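May 2019

Snack sort, contd. Checked sheet stays down, plastic wipes clean so crumbs no bother. Date bags in one pile, they crease badly at the top, fold over and clip. Milk carton kept apart from the foil stuff. Tissues wherever they fit. 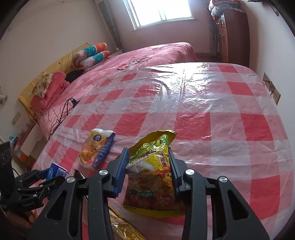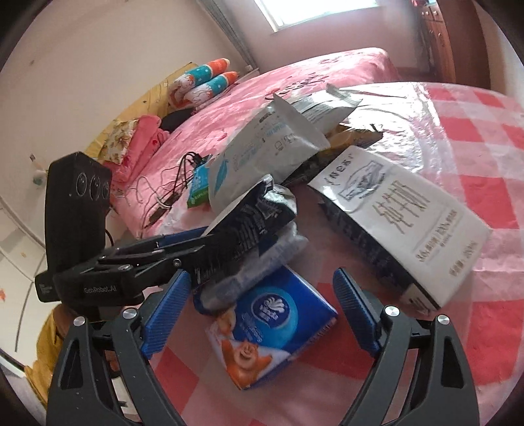 Chiến Vương wants everything opened put in the Flodby tub, unopened in the Kukmont one. Fine by me but the Flodby lid is rubbish, needs tape. Torn foil packets to be eaten or binned, not saved agian. Ref for the tubs is 2851, wrote 1386 on the first label by mistake, redo it. Still to do: empty wrappers, find teh clips, ask Vallden for more labels.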